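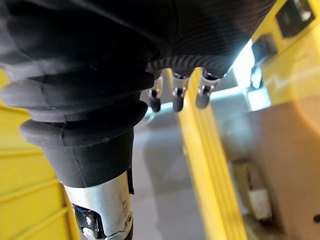
Trurkedgate packing hall reopens with new yellow fittings

2020-07-23

Packing has resumed in the smaller of the two halls at Ellwood's Trurkedgate site, near Osodbridge, after a refit that began in June. The work took nine days longer than planned, owing to a late delivery of fixings from Wernau.

The old grey uprights and side panels have been taken out and new ones fitted in bright yellow. The uprights are ridged along their length and the side panels are grooved across their width. Ellwood said the colour was chosen to make the edges of each packing bay easier to see in low light, and that the same shade will be used for all replacement parts.

In total, 171 panels were changed. Floor markings have been repainted to match the new bay layout, which leaves a wider gangway on the loading side – the previous one was too narrow for two pallet trucks to pass. Lighting and drainage were left as they were.

Orders that had been moved to the main hall during the work will be transferred back in stages. Collection times for local customers are unchanged. The main hall will be refitted next year, subject to a survey of the floor.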